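Home Issues Sections Authors Search Contact

Posted in October by the Lundico bench evaluation group

4. Using the Trerkance suturing service on our own bench

4.1 What was on offer

Readers who have come to us from the earlier sections will know that we set out to judge Trerkance as a service that a small lab might pay for, and that we were less interested in whether robotic suturing can be done at all. Trerkance is sold as a subscription. For the monthly fee a lab gets the control software, a set of motion settings for needle handling, remote help during working hours, and a recording package that stores instrument motion alongside the camera views. The arms are the customer's own. We had ours already, and we were very glad not to have to buy another pair!

Our trial lasted 8 weeks. The first morning's setup took us 40 minutes from opening the software to moving both instruments under control, and a good part of that went to finding out that one of our network cables had given up. The written guide is friendly and clear in its early chapters and becomes rather thin once it gets to needle exchange (we ended up writing our own page on that, and have since sent it to Zhuravel, the company behind the service, with our compliments).

We should say a word on how we judged it. We kept a bench diary, and whoever was at the console wrote down in everyday words what had helped and what had got in the way. We did not score stitches. Other papers do that well, and a score would have told us more about our own hands than about the thing we were paying for.

4.2 Working with two instruments

The motion settings are where most of the subscriber's money goes, and they deserve a patient look. In the default setting, the right instrument is treated as the driver and the left as the helper. The software slows the driver when its jaws come close to the tissue and leaves the helper at full speed, on the theory that the helper should be able to get to a loose needle tip without delay. We liked this more than we had expected to. The trouble comes with the thread. Trerkance keeps track of the instruments and takes no account of where the suture is lying, so the operator has to carry that in his or her head, and a long strand has a way of wandering into places where one would prefer it not to be.

Figure 4(a). Right instrument with its jaws closed at the lower lip of the cut and the left grasper open nearby. Lengths of suture run above and below the working area.
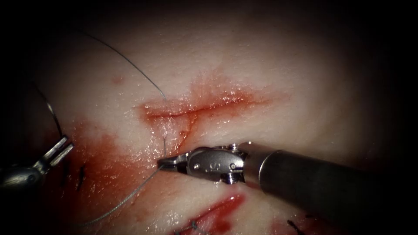
Zhuravel has told us in reply that thread tracking was left out on purpose, that early subscribers found the warnings tiresome, and that an optional version is being tested now. We can well imagine the warnings were tiresome, and we would still like to have the choice. Anyone learning the work would be helped by a gentle nudge now and then, and an experienced operator could simply switch it off.

A second point concerns handing over the needle. The service lets the operator save a resting position for each instrument and return to it with a foot pedal. We first took this for a small convenience – the sort of thing one tries once and forgets – and by the end of the trial it was the feature our diary mentions most warmly. Parking the instrument that holds the needle off to one side leaves the cut open to view, and it gives the operator a moment to think about thread length before going on. The saved positions are lost when the software is restarted, however, and we would ask for that to be mended before anything else on our list.

Figure 4(b). Curved needle held in the left instrument, away from the central cut, with thread showing on both sides of the wound. Part of the second instrument is at lower right.

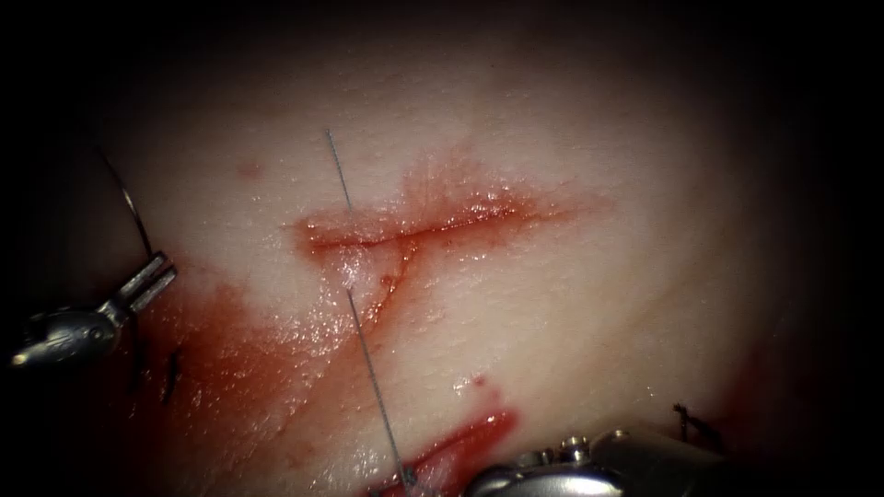

4.3 The close view

Among the extras in the recording package is support for a small camera mounted near the gripper. It costs more, and we went back and forth for some time before adding it. The main view is good for planning and for keeping both instruments in mind, but it has little to say about how the needle sits in the jaws, and a needle that is tilted a little will follow a path one did not intend.

With the close view open in a second window, operators could look at the grip before starting a pass. The price of this is sharpness. Tissue close to the lens blurs, so judging depth from this view alone would be unwise, and strong light bouncing off a glistening surface can wash out a good part of the picture. We ended by turning the brightness down in the Trerkance display settings, which are per window and easy to find.

The software stores both views on a shared clock. Playing them side by side was a pleasure, and we suspect that labs with students will find the recordings worth as much as the motion settings.

Figure 4(c). Close view of the gripper tip with a thin, curved black needle. The background tissue is out of focus.

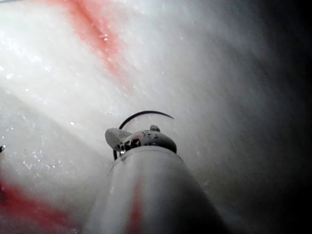 Skenditz, commenting on our draft, thought we had been too kind to the close view and would have had us compare it with a plain second camera on a stand, at a fraction of the yearly cost. It is a fair objection, and we did not make that comparison. A camera on a stand would not travel with the gripper, so the needle would be hidden more often, but how much more often we can't say. A lab with a tight budget might reasonably try the stand first and add the extra later on, as Trerkance allows changes to the plan at the start of any month.

4.4 Support and cost

Remote help was polite and quick in the mornings and slower after lunch, when, we gather, the other subscribers wake up. Both of our longer requests were settled by written message. Invoices were plain, with the recording package shown as its own line, and canceling the extra storage at the end of the trial needed only one form. We have kept the basic plan.

Comments

bench_left: Is the foot pedal included, or did you use your own? We are pricing this for spring and the web page doesn't say.

Lundico group: Our own. Any pedal that the computer sees as a keyboard should do, though we only tried the one.

quietneedle: Very glad to see the point on saved positions being lost. We keep ours written on a card taped by the console and type them in again each morning. Could you share your page on needle exchange?

Lundico group: With pleasure, it will go up with the diary notes once we have tidied the spelling.

threadbare: I'd take the optional thread warnings tomorrow. My trainees pull far too long a tail and I am tired of being the warning.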